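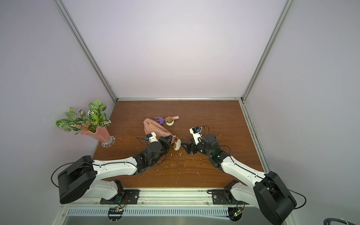 Two-arm cell draws visitors to Stovby open day

Stovby opened its automation workshop to the public in May, with a two-arm tabletop workcell as the main demonstration. The session ran from 10 a.m. until late afternoon and was repeated for a smaller group of trade visitors the following morning.

The task given to the cell was packing. A soft zippered pouch is placed on the table together with several small objects, and the arms are asked to put one or more of the objects into it. Setup on the demonstration table was kept close to what a person might find on a shelf at home: a pink pouch lying on its side, a little white and brown toy figure, a toy rake, a miniature succulent in a white pot and a leafy artificial plant in a fluted pink vase.

"A rigid box would be an easy day for us," said Annelies Prantl, who leads the manipulation group. "The position of the opening is known, the walls stay where they are, and you can program the whole thing with fixed points. With a pouch, the opening is wherever the last touch left it."

The cell is built around a pair of white and black arms mounted at the front corners of a wooden tabletop, facing the back wall. Each arm ends in a parallel gripper with a small camera carried on the wrist. A further camera is fixed outside the arms' reach and covers the full work surface. Walls on three sides are finished in a plain pale color, which Prantl said keeps the background constant when the cell is moved between rooms.

Control software for the demonstration came from Wenon, a supplier that has worked with the workshop on two earlier projects. According to Cristóbal Herrera of Wenon, the packing behavior was learned from 1,000 recorded runs in which an operator guided both arms by hand through a leader device. Recording took 7 weeks. Runs in which the object was dropped and then picked up again were kept in the set on purpose.

"If the data only contains clean runs, the arms have no idea what to do after a slip," Herrera said. "We want the recovery in there too."

The toy figure was the object most visitors asked to see again. Its body compresses under the gripper, so the closing width measured at the fingers says little about whether the grip is secure. The controller relies on the wrist cameras for that judgment – there is no force sensing at the fingertips in the current version. Agustina Cisternas, a mechanical engineer on the project, said fingertip sensors have been tested on the bench but add wiring that has to survive constant wrist rotation. A decision on fitting them is expected after the next round of trials.

Cable routing came up several times in the question period. The arm cables are run outside the links with slack at the joints, which makes replacement quick but leaves loops that can catch on tall objects. Cisternas said an internal route was considered and dropped for cost reasons. Plants and other tall items are placed near the back of the table during trials for this reason, and the motion planner treats that area as a region to be approached slowly.

Visitors also asked about speed. The arms are slower than a person at the same task, and the team made no attempt to hide it. Joint speeds are capped in software for public sessions. Prantl said the cap is lifted for internal testing, but that cycle time is not the current target. The measure the group reports is the share of attempts completed without operator help. Results will be released with the written report.

Horacio Fuentealba, who runs a gift packaging business and attended the morning session, said he was more interested in changeover than in speed. His firm, Imero, packs 2,500 sets in a normal month, and the contents of the sets change often. "The machine we have now is fast, and then we lose a day every time the product changes," he said. "I want to know how much new recording is needed for a new object." Herrera's answer was that it depends on the object. For items close in size and softness to those already in the data, the team has tried changes with no new recording at all, with mixed results. Hard, smooth objects needed a new set.

The workshop plans to extend the trials to closing the zipper, which requires one gripper to hold the fabric while the other pulls. Định Cù, who is preparing that work, said early attempts have been limited by the size of the pull tab. A larger tab may be sewn on for the first recordings – the standard one would follow later.

A second cell of the same design is being assembled for Sosa, a partner training center, where it will be used in a course for maintenance technicians. The course is limited to 6 participants per group. Registration details will be posted on the workshop's events page.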